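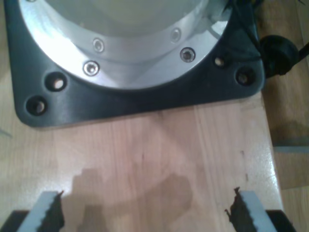 Dark base plate with bright metal collar and countersunk screws. Mounting holes near the lower corners.

Print | E-mail | Share (11)

Wullier bench rack - gallery
Two views of the bench at Domo, Wednesday. The rack holds a blue NETGEAR switch above two black enclosures.
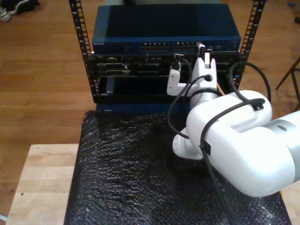

Patch leads are kept to one side of the rails - 20 in the box, all black. Labelling follows the Pritirine sheet.

Home | Gallery | Racks | Contact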